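O marégrafo de Vosance

O marégrafo de Vosance registava o nível da água de 19 em 19 minutos. O intervalo não constava de nenhuma norma. Kvido Šindelář herdara-o com o posto, juntamente com a chave da casa do poço e um armário de rolos de papel.

Em novembro, o aparelho passou a indicar uma maré a mais. A curva subia às quatro da manhã, mantinha-se 48 milímetros acima da previsão e descia antes do amanhecer. Kvido limpou o flutuador, verificou o contrapeso e mediu o cabo. Os três estavam dentro da tolerância. 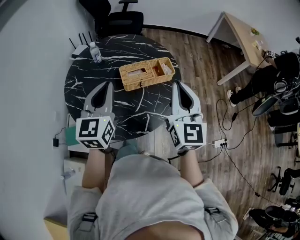

O que faz subir o nível num poço fechado?
A água que entra pelo tubo de comunicação com o mar, e o poço de Vosance tinha um único tubo, assente à cota de projeto.

Escreveu à Beaudoin, fabricante do registador. A resposta veio em duas linhas: o mecanismo não inventava valores -- se a pena subia, o flutuador subia. Recomendavam a leitura direta na régua.

Kvido fez a leitura direta. Às quatro em ponto, com a lanterna encostada ao esmalte, viu a água subir 48 milímetros sem ondulação. Lá fora, na régua do cais, o mar estava onde a tábua o punha. Anotou os dois valores em colunas separadas e assinou cada uma.

Foi então aos rolos antigos. No rolo 873, com a letra do observador anterior, havia uma nota a lápis ao lado da mesma elevação: «Maré de Jedau. Não corrigir.» Jedau era a aldeia que ficara debaixo da barragem de Dastine, a 149 quilómetros da costa. Não tinha mar. Tivera, segundo o inventário das expropriações, um poço comunal com a mesma profundidade.
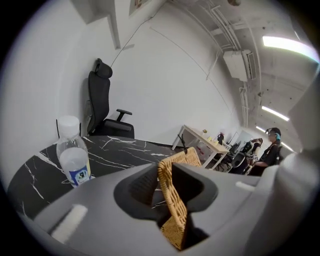 Tampo redondo de mármore preto e encosto de cadeira em rotim.

Releu a nota, guardou o rolo e voltou à casa do poço. Substituiu a tinta da pena, que estava no fim. Na coluna das observações escreveu a hora, a altura e a palavra Jedau, com a mesma inclinação de letra do antecessor.

Depois sentou-se junto à régua, a lanterna apagada, e esperou pela vazante.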